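Arnstead Handling Group
Teleoperation working meeting – minutes
26 Oct 2021, Rorell building, upstairs meeting room

Present: Wilmer Mosquera (chair), Pravesh Shabalala, Ridwan Ngui, Bendik Hovland
Apologies: Hamish Pollock
Minutes: Bendik Hovland

1. Minutes of the September meeting

Accepted with one correction. Under item 4, the gripper pads were ordered by Ridwan and not by Pravesh.

2. Actions carried over

Spare foot pedal: delivered and fitted. Closed.
Login for the shared drive: Hamish still has no access. Wilmer to raise it again with the IT desk.
Written guide for new operators: Ridwan has a draft of the first half. He asked for comments on the section about clutching the leader arms, which Pravesh thinks is too long. Carried over.

3. Operator hours

Pravesh reported that two operators are now cleared to record without someone sitting next to them. A third has done the practice tasks but still lets the arms drift when changing grip. Wilmer wants her to repeat the wire exercises before she records anything that goes into the training set.

Sessions stay at 20 minutes with a break after each. Ridwan asked whether this could go up. Pravesh was against it – the late episodes in a long sitting have more pauses and more dropped parts, and he ends up throwing many of them out. Left as it is.

4. Parts sorting task

Most of the meeting went on this item. Pravesh has recorded 55 episodes by remote control and rejected 3 of them, two for a lost video stream and one where the operator stopped to ask a question.

Bendik went through the replays. Motors are fairly easy to pick up by the body. Leads are the hard part. Operators tend to come in from above, close on the wire, lift, and then find that the rest of the part swings. Some correct for this by lowering the part until it touches down and then gripping again. Others carry on. Both ways are in the data, and Bendik is worried that the policy will learn a mix of the two.

Wilmer asked if one way should be made the rule. After some discussion it was agreed that operators should regrip when a part hangs by its leads, unless it is already over the bin it is going to. Pravesh will add this to the task sheet. Existing episodes are kept but will be tagged, so that they can be left out later.

Ridwan raised the paper in the tray. He would like to try a run with a colored sheet, as the white is close to the tabletop in the camera views. Bendik did not want to change it halfway through a set. Agreed to finish the current set first. 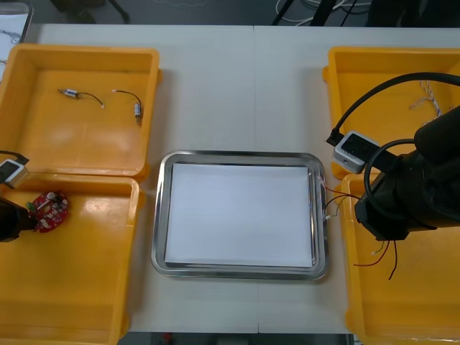

Item 4: steel tray with paper, yellow bins for the parts, both arms over the work area.

5. Hand guiding

Ridwan showed his notes on teaching by moving the arm directly. For short reaches it is quicker than the leader arms, and new people pick it up with little help. The drawbacks are that the person's hands get into the camera views and that only one arm can be guided well at a time. Wilmer's view is that it is worth keeping for single-arm tasks. No change for the parts sorting work, which stays on remote control.

6. Visit from Swanepoel

Swanepoel have asked to see a live session and to try the controls themselves. Wilmer is fine with this provided that nothing they record is saved with our own episodes. Pravesh to set up a separate folder.

7. Any other business

The Bakura server is nearly full again. Bendik to move the older practice recordings off it. Ridwan asked that the rejected episodes be kept – he uses them when training operators.

Actions

Pravesh: update task sheet with the regrip rule; folder for the Swanepoel visit
Bendik: tag existing episodes; clear space on Bakura
Ridwan: finish operator guide
Wilmer: drive access for Hamish; reply to Swanepoel

Next meeting to be set by email once Hamish is back.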